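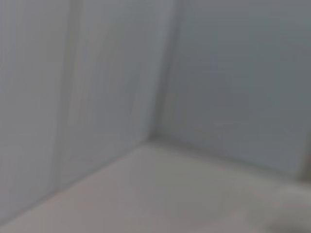
Terence Haworth replied that the kick was correct and that the thread was arguing about the wrong decision. His point was that a team that was down 13 and has just scored holds the ball next only if the defense gets a stop, so the try matters less than what you do on the kickoff. He would have kicked the extra point, kicked deep, and kept all three timeouts.

Scores Forums Schedule Recruiting Search Log in

Football > Game Threads > Zurnport at McIntyre > The extra point in the fourth quarter

gapdiscipline wrote:
Terence is right about the kickoff and I still disagree about the try. The touchdown cut the lead to 7 before the try. The three states after it are:

Make the kick: down six. A touchdown and a kick wins by one. Two field goals tie.
Make the two: down five. Any touchdown leads. Two field goals win.
Miss either one: down seven. A touchdown and a kick ties. Two field goals lose.

The gain from six to five is small. The loss from six to seven is large. But our kicker already had one blocked, so the kick was not automatic, and people keep treating it as if it were.

Garnet Boychuk wrote:
The block was a protection problem on the left side. The wing stepped out when he should have stepped down. They changed him for the next one and it was clean. You can't use the block to lower his rate for the rest of the game.

gapdiscipline wrote:
I can use it to lower it some. One changed player doesn't return the unit to its season average.

flollerance_fan wrote:
Flollerance had the same spot against McIntyre last October and went for two. Missed it, got the ball back, scored, kicked, lost in overtime. Our board had this exact argument and it went on longer than the game did.

Terence Haworth wrote:
Seven minutes were left. With that much time you should expect each team to get the ball at least once more, probably twice for us. Two possessions makes the field goal path real, and that is where five and six separate. I'll give gapdiscipline that much. With three minutes left, I wouldn't.

Garnet Boychuk wrote:
The field goal path wasn't real. We had 400 yards of offense and most of the drives that crossed midfield ended in a touchdown or a turnover. The last one covered 70 yards without a third down. That's an offense you plan around scoring touchdowns with, and down six a touchdown plus the kick wins it.

vadiveo_rewind wrote:
The full fourth quarter is up on Vadiveo if anyone wants to check the clock. The stream is dated 13th September. Note that the game clock graphic lags the stadium clock by a second or so after incompletions. I would not use it to argue about the last timeout.

gapdiscipline wrote:
I was going to argue about the last timeout.

Garnet Boychuk wrote:
Start another thread for that one. It was called with the clock already stopped and I have no defense of it.

Terence Haworth wrote:
Agreed on the timeout. For the try I stay with the kick, but I'd want to see the two-point play they had ready. If it was the same sprint-out they ran in the opener, McIntyre had it on film and the corner would have sat on the flat route.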